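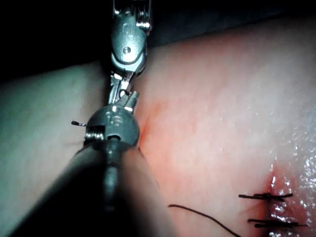
Practicing sutures at home – quick guide

Writing this between shifts so excuse the mess. People keep asking how to get their hands going before the skills block starts in September. You don't need a fancy kit. You need meat, thread and a free evening.

What to get

Chicken thigh, skin on. Or a pork belly slab if the store has one. Pig's feet are good too, tough skin, close to the real feel. Silicone pads are OK for the first week but they tear and they don't behave like tissue.
Needle holder, toothed forceps, scissors. Used is fine. Mine came from a Skoder starter set, forceps are a bit stiff.
Suture – expired packs are perfect for this. Ask around. 3-0 nylon to begin, go finer later.
A cutting board you will never use for food again. Mark it. Seriously.
Gloves, paper towels, a sharps container.

Setting up

Take the meat out of the fridge 24 minutes before you start. Straight from the cold the fat is hard and the needle drags. Pat it dry, pin the corners down. Good lamp, from the side you're not working on. Sit down, elbows on the table.

Cut a straight line, 6 cm, through the skin and just into the fat. Don't go deeper yet.

Simple interrupted

Grab the needle two thirds of the way back from the tip. Not at the swage, it bends there.
Go in at 90 degrees. Most beginers come in flat and get a shallow bite.
Turn the wrist, don't push. Let the curve do the work.
Out through the middle of the wound, regrab, then up the other side. Same depth, same distance from the edge.
Pull through, leave a short tail.
Two loops round the needle holder, grab the tail, lay it flat. Then one loop the other way. Then one more.
Knot goes to the side, not on top of the cut.

Edges should just touch and turn up a little. If the skin puckers its too tight. Cut it out, do it again.

Sylvain Texier ran our practice nights and made us do the whole line left handed every Monday. Hated it. Do it anyway.

How much

Half an hour, 3 evenings a week. Stop when you get sloppy – tired hands just learn bad knots.

Clean up

Needles in the sharps container first, before anything else gets moved. Meat double bagged and in the bin, don't cook it. Wash tools in hot soapy water, open the hinges, dry them properly or they rust.

Next one is running subcuticular, when I get teh time.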